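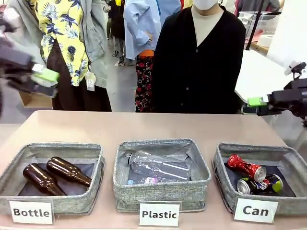 Salamatu Sani reckons every single name ought to be read aloud at our November remembrance Mass, however long it takes, and that people who've lost someone will happily sit through the lot. I love her for it, but last year we had 86 names and this year the book at the back of the church is already up to 128. We're a small parish out at Burkus with an older congregation and very hard pews! Has anyone found a kinder way to do it? I'd hate for a family to come specially and not hear their mum's name.

Posted by Wing-sze Shih

Feng-yi Ng
Hello Wing-sze, what a lovely thing to be organising. We had the same worry at Prurnatstead and in the end we kept all the names but shared them between 3 readers, one group before the homily, one after Communion and the last before the final blessing. It felt so much gentler (and the readers' voices held out, which mine certainly hadn't the year before).

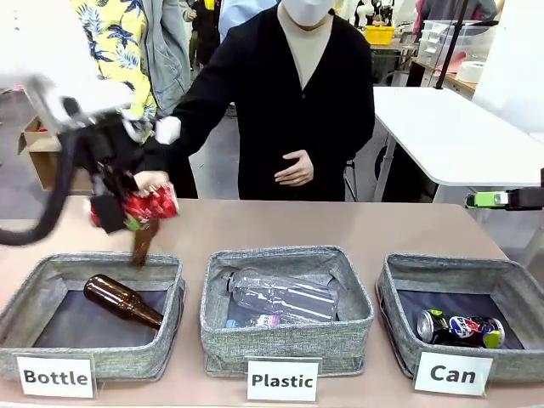
The other thing I'd say is to ring the families first about pronunciation. I write each name out the way it sounds, in big print, and go over it with the readers on the Friday evening. We once had a whole row of cousins wince at the same surname, and I still blush thinking of it. Have your organist play very softly underneath if you've got one, and leave a proper pause at the end so nobody feels hurried back to their seat after lighting a candle.

Cheng-en Hsiao
Just print them in the booklet. Ours did that, no complaints that I heard.

Lok-yiu Hsiao
I'm afraid I did complain, Cheng-en, only quietly! Seeing Dad's name in print was nice, but I'd driven 2 hours hoping to hear it. Could you read out the ones from the past year and print the rest, Wing-sze? Let people know in the bulletin beforehand, though, so they aren't sitting there waiting for a name that isn't coming.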